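Two-slot toaster

A two-slot toaster is a small electric kitchen appliance which browns two slices of bread at the same time. It is the most common type of toaster in small households, and usually it stands on the counter or on the breakfast table, near the bowls and cups.

Construction

The body is a box with rounded corners. On the top there is either one narrow slot for each slice or one long slot which takes both slices in a row. Inside, heating wires run along the two sides of the bread. A spring carriage holds the slices and lifts them when the timer ends. The upper crust often stays above the rim, so that the bread can be taken out by hand.

Cream-colored toaster with bread, two bowls and two light blue cups

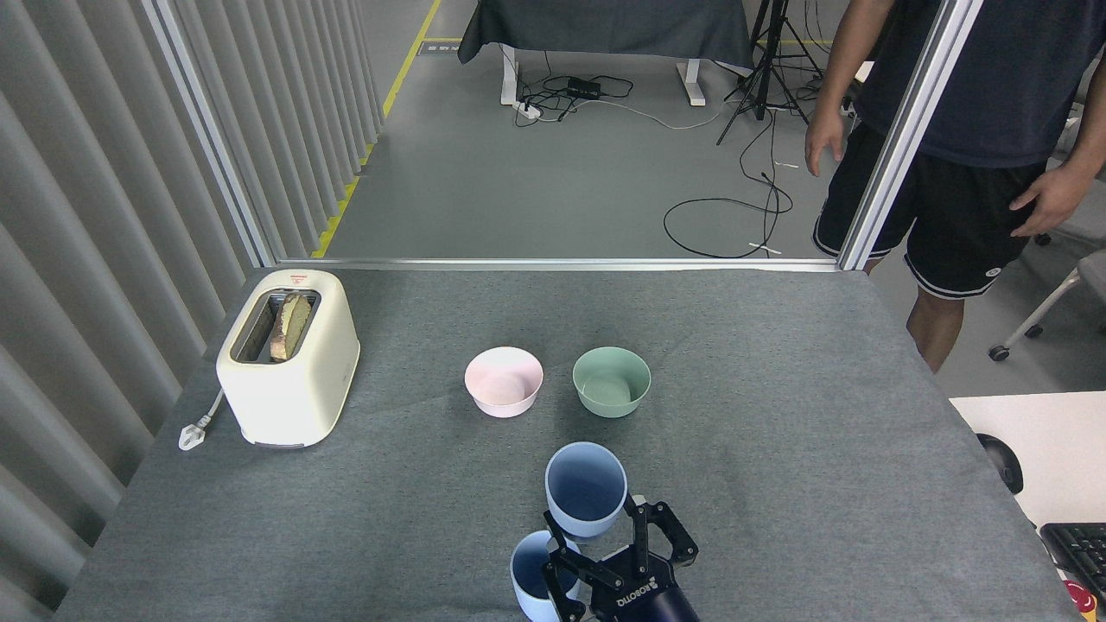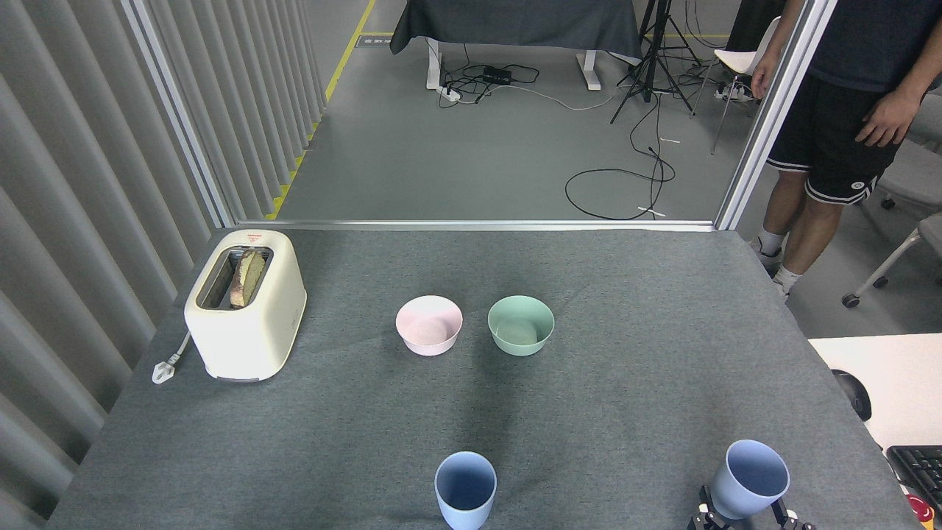 Color and matching sets

Until the pop-up type became common, most toasters were sold in bare metal. Later, makers began to offer painted bodies in cream, pink and green. The firm Greenberg sold its model Stumia together with bowls and cups in pale colors, and the first series had 3,298 pieces. The designer Ngozi Yusuf later drew a similar breakfast set for Drusex.

Use and care

The crumb tray should be emptied every two weeks if the toaster is in daily use. Before cleaning, the plug must be pulled out and the body must be cold. Frozen bread needs a longer time than fresh bread, and many models have a separate button for it.

See also: Toast, Sandwich toaster, Toast rack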